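Teaching a pretend robot to open pretend doors

It's gone eleven at night and I've been opening doors since tea. Well, a simulated robot has, with me on the other end of the controls. I joined the Gritonow project back in April because Minoru Ebihara asked on the forum for people with patience and a decent graphics card, and I had one of those.

The idea is simple enough. We steer the robot through a household job, the software (Osgate, which crashes if you so much as look at it) saves every joint movement and every camera view, and the whole lot goes into a pile that a learning system trains on later. One go at a job is an episode. Our pile for the door set needs 600 of them and as of this evening we're at 446, so there's a fair bit of door left in my life.

I'm working in a house called Wirnaddale at the moment. Whoever put it together had a free hand with the textures! I've grown very fond of it – herringbone wood, hexagonal floor tiles, an enormous orange door – and the variety is meant to help, so the system doesn't decide that doors only come in white.
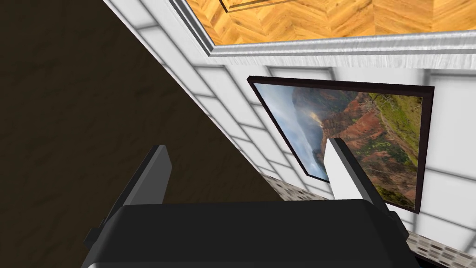
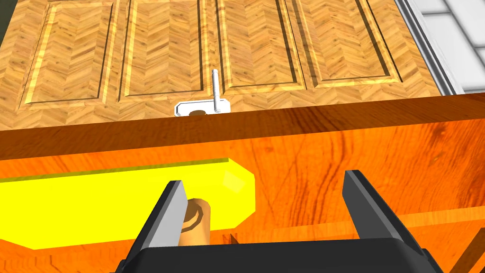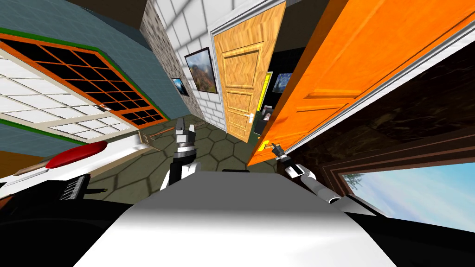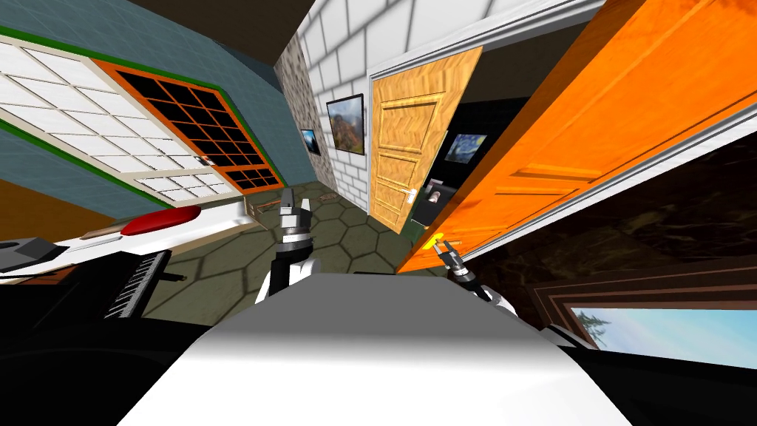 What I've learned so far

Slow down before you touch anything. My early episodes were all lunge and wobble, and Minoru sent back a whole evening's worth with a very polite note saying the robot seemed to be swatting flies. Now I stop short, line the fingers up and creep in.

The tilted views drove me mad for the first week. The cameras go wherever the robot goes, so your sense of up and down is useless, and I used to sit there with my head on one side like a spaniel. You do get used to it, although I still get left and right muddled when I'm tired.

Don't bin the untidy ones either. If I miss a handle, back off and get it on the second try, that stays in, as long as I tag it as a recovery. I allow myself 5 tries and then reset the room.

Next up is Valdebenito, the other house on my list, which has sliding doors and (I'm told) a truly horrible larder. I also need to sort out my chair, as my left shoulder is killing me. If anyone has found a way to stop Osgate forgetting the controller settings between sessions, please leave a comment!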